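위크숍 마당, 밤 줍기 체험 마지막 날
2018년 10월 | 글쓴이: Shaohua Shao

위트니스(Wiltness) 농장의 가을 체험이 끝났다. 밤 줍기와 고구마 캐기를 합쳐 올해 손님은 대략 2000명이었다. 작년보다 조금 적다. 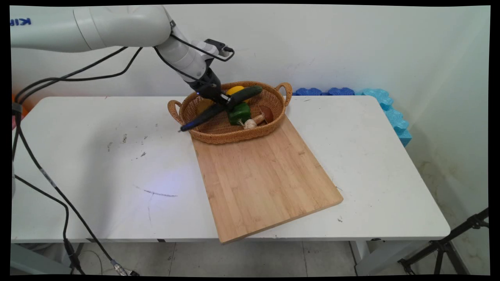 비커스태프는 내년부터 고구마밭을 예약제로만 돌리자고 했다. 손님이 한꺼번에 몰리면 호미도 모자라고, 뒤에 온 사람은 남이 뒤집어 놓은 이랑만 다시 판다는 것이다. 나도 생각은 비슷한데, 지나가다 들르는 가족을 돌려보내는 일이 마음에 걸린다고 대답했다. 결론은 내지 않았다.

아침 안개가 늦게 걷혔다. 문을 열기 전에 밤나무 길을 한 바퀴 돌면서 떨어진 가지를 치웠다. 아래쪽 배수로 옆이 아직 질어서 널빤지를 두 장 더 깔았다. 작년에 쓰던 널빤지는 한쪽이 썩어서 버렸다. 밧줄 울타리는 키그게이트 쪽 입구부터 다시 묶었다. 매듭이 자꾸 풀리는 자리는 말뚝을 바꿔야 한다.

첫 손님은 유치원 단체였다. 인솔 교사 포함 서른 명쯤으로 알고 준비했는데 버스가 한 대 더 왔다. 어린이용 장갑이 모자라서 어른용을 나눠 주고 손목에 고무줄을 감아 주었다. 아이들은 밤보다 도토리를 더 많이 주웠다. 도토리는 다람쥐 몫이라고 안내판에 써 두었지만 글씨가 작다. 내년에는 그림을 넣은 안내판으로 바꿀 것.

점심 무렵부터 주차장이 찼다. 차 155대를 세울 수 있는 자리인데 통로에까지 차를 대는 바람에 트랙터가 나가지 못했다. 방송으로 차 번호를 세 번 불렀다. 트랙터 마차는 그동안 멈춰 있었고, 줄 서 있던 손님들에게 군밤을 한 봉지씩 드렸다. 군밤 기계는 오전에 한 번 꺼졌다가 다시 켠 뒤로는 별일 없었다.

오후에는 고구마밭에 있었다. 위쪽 이랑 10개는 거의 다 캤고, 아래쪽은 알이 잘다. 여름에 비가 적었던 탓인 것 같다. 캐는 재미는 있는데 집에 가져갈 것이 적다는 말을 두 번 들었다. 그래서 창고에 있던 고구마를 꺼내 봉지마다 조금씩 더 담아 주었다. 계산은 따로 하지 않았다.

미르넬 길 쪽 원두막에서는 저울 때문에 말이 나왔다. 같은 봉지를 두 번 달았는데 무게가 다르게 나왔다고 한다. 가 보니 저울 한쪽 다리가 마루 틈에 빠져 있었다. 판자를 괴고 다시 달아 보니 맞았다. 앞서 계산한 손님 한 분에게는 차액을 돌려드렸다.

마지막 트랙터 마차는 해 지기 전에 출발시켰다. 작년 마지막 날에는 늦게까지 돌리다가 돌아오는 길이 어두워서 고생했다. 오늘은 밤나무 길을 반만 돌고 왔는데 불평하는 사람은 없었다. 내리면서 내년 봄에도 마차를 타느냐고 묻는 분이 있어서, 4월 딸기 철에 다시 연다고 말씀드렸다.

문을 닫고 나서 호미와 바구니를 씻었다. 호미는 16자루가 자루와 날이 헐거워졌다. 겨울에 한꺼번에 손봐야 한다. 장갑은 삶아서 널었고, 구멍 난 것은 따로 모아 두었다. 분실물은 아이 신발 한 짝, 물통 세 개, 회색 모자 하나. 신발은 고구마밭 진흙 속에서 나왔다. 사무실 선반에 올려 두고 홈페이지에 적어 놓을 생각이다.

저녁에 장부를 맞췄다. 체험비 쪽은 맞는데 매점 쪽이 조금 모자란다. 군밤을 나눠 준 것을 적지 않아서 그런 듯하다. 내일 다시 본다.

내일 할 일은 밧줄 걷기, 간이 화장실 업체에 전화하기, 입구 현수막 내리기. 널빤지는 마를 때까지 그대로 둔다. 예약제 이야기는 비커스태프와 다음 주에 다시 하기로 했다.

최근 글
- 고구마밭 아래쪽 이랑을 열며
- 트랙터 마차 의자를 고쳤다
- 밤나무 길 배수로 공사
- 비 오는 날 단체 예약을 받는 방법
- 4월 딸기 체험 정리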